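Limitation period for estate claim after a death in custody (Ontario)

Posted in: Courts and Civil Procedure
Tags: limitation periods, estates, coroner, police services

Posted by flanetti_rd

My uncle died in a municipal police holding cell in March of last year. His estate trustee is my aunt, and I am helping her with the paperwork. The coroner has told us an inquest will be held but no date has been set. A lawyer we spoke to by telephone said the inquest and any civil claim run on separate tracks, then had to end the call before I could ask the obvious follow-up.

What I need to understand:

Does the limitation clock stop while we wait for the inquest? If not, does it start from the date of death or from the date we learned what was in the post-mortem report? We received the report 185 days after he died.

Also, is there a separate notice requirement for suing a city or its police board? I have seen a 10-day notice mentioned on other sites and that is long gone.

I am not asking whether the claim is a good one. We will pay for advice on that. I want to know how much time is left to find someone.

Posted by Mi-kyung Yoo

Former law clerk, civil litigation, Ontario. Not a lawyer. Check all of this against the current statutes.

The inquest does not stop the clock. It is a fact-finding proceeding under the Coroners Act and makes no finding of legal responsibility. A jury can return recommendations, but these do not bind a civil court. Families often want to wait for the evidence, and that is how claims get lost.

There are two kinds of claim to keep apart. The first is the claim the deceased would have had himself, which his estate carries on under section 38 of the Trustee Act. That section has its own limit of two years from the death. It is a hard limit, and discoverability does not extend it in the ordinary way. The courts have recognized a narrow exception for fraudulent concealment, and you should not plan around it.

The second is the claim of certain relatives under section 61 of the Family Law Act, for loss of care, guidance and companionship and for some expenses. The eligible relatives are spouse, children, grandchildren, parents, grandparents and siblings. A nephew or niece is not on the list. Where the family claim arises from a death, courts have generally applied the same two-year period, so treat it as having the same deadline.

The 185 days therefore give you nothing you can rely on. Count from the date on the death certificate.

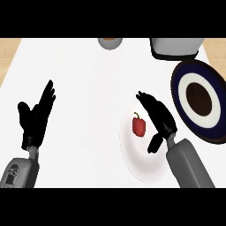
On notice: the 10-day rule you read about is in the Municipal Act and concerns injuries from the state of repair of roads and sidewalks. It is not a general notice rule for every claim against a city. Claims against the Crown in right of Ontario do carry a notice requirement, which would matter if provincial officers were involved. You say it was a municipal service, in which case the proper defendants are usually the police services board, the chief and the individual officers, and the city itself often is not one of them. Confirm which service operated the cell, as some towns contract this out to the OPP.

If time runs short, a lawyer can have a notice of action issued and file the statement of claim within 30 days after. It needs far less detail than a full claim.

Posted by ahn_ovico

Just wait for the inquest. My neighbour's family did and they settled. You get all the documents for free that way.

Posted by Mi-kyung Yoo

In reply to ahn_ovico: that family may have issued their claim first and put it on hold by agreement, a common arrangement. Waiting without issuing is a different thing and I would not suggest it.

Posted by dramotau

Two practical points to add to the above. Ask the coroner's office in writing about the family's standing at the inquest, and ask whether legal funding is available for it. Send a preservation letter to the police board now, asking them to keep the cell video, booking sheets, prisoner check logs and dispatch audio. Video is often overwritten on a fixed schedule. You do not need a lawyer to send the letter, though one will word it better. I sent mine by registered mail and got an acknowledgement 11 days later. Keep the receipt with the estate papers.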